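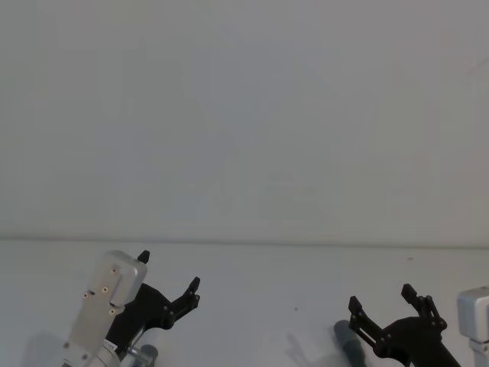 4. Curfew Orders and the People Who Work Through Them

When a city council declares a state of emergency after several nights of street protest, the order that follows tends to be written quickly, and it tends to be written with a certain kind of resident in mind: someone who can be home by nine and stay there. In Paslow, as we came to learn over many long and generous conversations, a good share of the people living under the April curfew were on their way to work when it began. We spoke with 53 of them, mostly bakers, cleaners, home aides and warehouse staff, and we are grateful for the patience they showed us, often at the end of a very long shift.

The text of the order did make room for "essential travel," but it left the phrase undefined, and so the defining was done at the roadside. Officers at the Fultton bridge seem to have accepted a work badge most of the time. At the Schouten underpass, only a short walk away, the same badge was often turned down and a signed letter was asked for instead (several of our speakers had never been told such a letter existed). In the court register we found 562 citations for breach of curfew, and over 40 percent of them had been written to people stopped on foot between their home and a listed place of work.

Vasić (chapter 3 of her study of the Tudon dock strikes) has argued that vague exemptions shift power downward, to whoever happens to be holding the flashlight, and our material fits her account rather well. We would add one thing to it, though, which is that the people we met had worked out the differences between checkpoints within a night or two and passed them along by phone — which bridge to take, which officer would listen, what to carry. Brouwer and Jansen describe something similar among delivery riders, though in a calmer setting.

Figure 4. Tabletop with two gripper arms.

Citations were later dropped in 70 cases, nearly all of them after an employer wrote to the court. Workers paid by the day seldom had anyone to write for them, and we return to their situation in section 5, where we look at how the fines were collected.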